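Two days at the Sikeck book and record fair

I went to the fair in Sikeck because of a book. Many years ago I read a travel memoir by an American music writer, and since then I have read everything of this type that I can find: people who drive long distances and think about songs. In my country there are few such books, so when I saw that a small fair for exactly this kind of writing takes place every October, I bought a train ticket the same evening.

Sikeck is a small town with one main street and a closed cinema. The fair is in the old freight hall behind the station. The entrance cost 8 dollars for both days, and with the ticket I received a paper bracelet and a program printed in very small letters. There were 32 tables. Most of them sold used books and records together, which I liked, because I could read a chapter about an album and then find the album two tables later.

The first table where I stayed for a long time belonged to Flestodeck, a publisher that makes only tour diaries. The books are thin, with gray covers, and the paper is a little rough. I bought one by a bass player who wrote down every breakfast of a winter tour. It sounds boring, and the first ten pages are. After this, the breakfasts become worse and the band speaks less and less, and I read until the lights in my hotel hallway went out.

At eleven in the morning there was a reading in the back part of the hall. The chairs were too close together and the loudspeaker made a noise when a train passed. The author read a chapter about driving across North Dakota with a broken cassette player, when he had to sing to himself for six hours. He read fast, and I did not understand all the jokes, but I understood the part where he is afraid to stop singing. After the reading people asked mostly about the car.

Lunch was at Chávez, on the other side of the tracks. The fair gives a discount there if you show the bracelet. I had bean soup and a very good corn bread, and I shared the table with a couple who collect concert posters. They told me they had driven through the night to come, and that they do not listen to music in the car at all, only to the weather report. I thought about this for the whole afternoon.
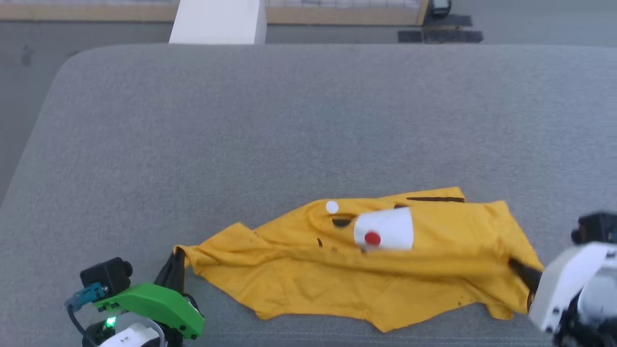 Page last changed: October, 9:40 p.m.

The second day was quieter, and it was easier to look into the boxes. One long table was for memoirs only, arranged by the state in which the author was born. I do not think it is a useful system, but I found a book there that I had searched for since my student time, an account of a summer in the clubs of Memphis. The price was 27 dollars. I put it back, walked one time around the hall, and then I bought it.

In the afternoon I heard a discussion with the title "Is the road book finished?" The three speakers agreed very quickly that it is not, so the rest of the hour was a bit slow. The best moment was when a woman in the audience said that she writes about music from her kitchen, because she takes care of her father, and that for her the radio makes the trip. I would like to read this book. I hope Flestodeck heard her.

Some practical information for people who want to go next year. The hall has no heating, and by four o'clock my hands were cold. Several sellers do not take cards, and the only cash machine is in the supermarket on the main street. The hotel Sison is a ten minute walk from the station. The rooms are simple and clean, but ask for one on the garden side, the freight trains also run at night. The last train back to the city leaves at 7:15 in the evening, and it was full, so I sat on my suitcase with the Memphis book and read the first two chapters before my stop.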